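Brodirside
Products / Recording stations / Memano

Memano two-arm recording station

Item no. 843
Ships as a kit. Desk not included.

Two arms, one head camera, two wrist cables, one recorder box, one foot pedal. Bolt it up in front of a desk you already own, plug in, start recording demonstrations. Built for people who need a lot of examples of ordinary tabletop work and need them this month, not next year.

An operator drives both arms from the leader set. The station records what the head camera sees, where every joint is, what the grippers are doing, all on one clock. You get an episode out. Then another one. A learning system wants hundreds of those per task, so most of what we worked on is the bit between episodes: stop, label, reset, go again.

What people record with it: picking, placing, bagging, sorting small stuff, passing a thing from one hand to the other. Messy tabletops welcome. Tidy ones too, but the policies that come off those tend to fall over as soon as somebody moves the lamp.
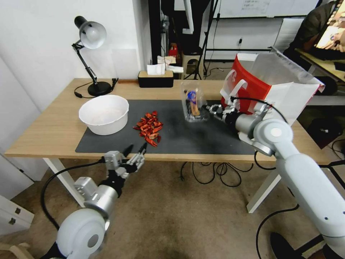
Right arm at the clear container, left hand open at the front edge of the desk.

In the box

Left arm and right arm, white covers, with mounting column
Leader set (the small pair the operator holds)
Head camera on adjustable bracket
Recorder box with 2000 GB drive, swappable
Foot pedal, start/stop/discard
Cable set, long
Dark gray desk mat
Hex keys, spare finger pads, printed quick start

Grippers are ordered separately, pick when you order. If you don't pick we will email you and the order sits until you answer, so please pick.

Recording an episode

1. Lay out the desk. Choose a task card in the Osside recorder software or type a new one. One plain sentence. "Put the container in the bag." Not a paragraph.
2. Arms to home. The pedal is dead until both are home.
3. Press once. Light goes green, you're recording.
4. Do the task at a normal pace. Slow demonstrations make slow robots.
5. Press once to stop. Keep, keep with note, or hold the pedal down to discard.
6. Reset the desk. Move things a bit. Go again.

An experienced operator gets through a session of 244 episodes without much fuss on short tasks. Longer tasks, fewer. Swap operators part way through if you can, hands get tired and it shows in the data.

Keep your misses. A fumble followed by a good recovery is worth having, and Osside has a tag for it (Recovery, purple). A fumble where you gave up is a discard or a Failed tag, your choice, but be consistent across the team.

Laying out the desk
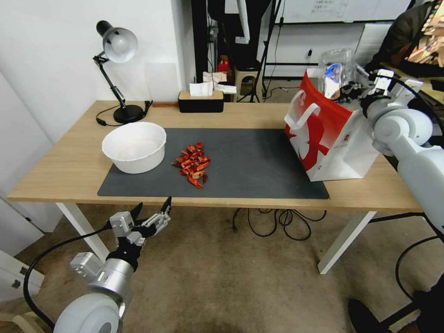

Scene variety is where most new teams come up short. They buy the arms, set up one object on a bare surface, record for a week and then wonder. Put more on the desk. Leave things at the back that the task never touches, and mix shapes and stiffness among the things it might. A paper shopping bag is a good one to have, tall, with handles that fold over the top edge, and with the right arm reaching in toward the top of it from the side the fingers have paper and crinkly clear plastic close together to deal with. Transparent stuff is hard on depth. Get lots of it in early. A pile of small bright pieces on a dark mat is useful as well, the color separates nicely and no two heaps are the same shape. Keep a big round bowl on the other side so each arm has something within reach.

Change one thing for every episode, change several every 20. Lamp on, lamp off. Bag rotated. Bowl nearer, bowl farther. The recorder can prompt you (Settings, Prompts, Layout nudge) and it's on by default. Some people hate it. Turn it off in the same place.

Log the layout change in the note field, short words are fine. We search notes later by plain text so spell things the same way every time. "Bowl" and "basin" for the same object will cost somebody an afternoon in April.

Mounting and space

Column clamps to a floor plate in front of the desk, arms come up from the near side. Standard office desk depth works. Desk needs to be steady, push on it with your hip, if it moves get another one. Carpet is OK with the wide floor plate, order the wide plate.

Leave slack in the wrist cables. They need a proper loop, more than looks right. A tight cable pulls the wrist at full reach and you will see it as a small drift in the joint log. Tie nothing to the forearm. Spare length goes on the floor under the desk, out of the way of feet and chair wheels.

Head camera goes above and behind the arms looking down over the desk. Both grippers in view at home position, back edge of the desk in view, done. Don't chase a perfect angle. Do mark the bracket with tape once you have it, because if somebody bumps it mid-project your calibration is gone and so is teh afternoon.

Background is fine. Shelves, whiteboard, a colleague at the next desk, leave it. Tell the colleague they are in it though, and get their OK in writing if the data is leaving the building.

Two-hand tasks

The Memano leader set has both sides on one base, so two-hand work doesn't need a second operator. Closing in on a light container from both sides is the classic starter task. Easy to explain, hard to do evenly. One side always gets there first and shoves. Watch the force trace on the right of the Osside screen, left is blue, right is orange, you want them rising together.

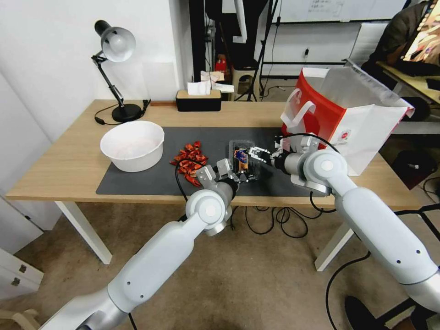 Both grippers close to the small clear container, shopping bag at the back right.

Record one-hand versions of the same task in the same session. Left only, right only, both. Models trained on just the two-hand version tend to wait for the second hand even when the thing is light enough to lift with one.

Handover tasks: meet over the middle of the mat. If you meet out at the sides one arm is at full stretch and the wrist locks up. The mat is there for grip, also it gives everyone the same "middle" to talk about.

Data out

Episodes land on the drive as one folder each: video, joint log, gripper log, task sentence, tags, note. Plain files, readable without our software. Export to common training formats from Osside, File, Export. Big exports are slow over USB, pull the drive and use the dock.

Back up daily. The drive is good, it is also one drive.

Time of day gets stored with every episode. Useful if you have a window. Check you aren't recording everything at 3 pm.

Good to know before you order

Not a production robot. It records, it plays back, it will run a policy for testing. It isn't rated to work unattended and the warranty says so.
Small objects below fingertip width need the narrow pads. Sold as a pair.
No liquids over the recorder box. Yes we have had this one back.
Firmware from before the current recorder box does not talk to the new pedal. Update first, then plug the pedal in.
Leader set needs two minutes after power-on before the zero settles. Don't skip.
E-stop is on the column, not the box. Show every operator on day one.

Accessories

Wide floor plate (carpet)
Narrow finger pads, pair
Standard finger pads, pair
Drive, 2000 GB, blank
Drive dock
Longer wrist cables, pair
Second foot pedal, for left footed people, it's a thing
Replacement mat, dark gray only for now. Light one is out of stock, no date

Training and setup

Most teams set up on their own from the quick start. If you want someone there, Wattanapong does installs and operator training for us, half a day or full day. Take the full day if your operators have never driven arms before. Half is enuogh to get it standing and record a first batch.

Remote help is included for the first project. Reinaldo Barros runs the help desk and he'll want one episode folder from you before the call, zipped, any episode, a bad one is better. Put the item number in the subject line.

Lead time is shown at checkout and it moves. Grippers usually set the pace, arms are in stock.

Add to quote
Download quick start
Compare recording stations
Ask a question about item 843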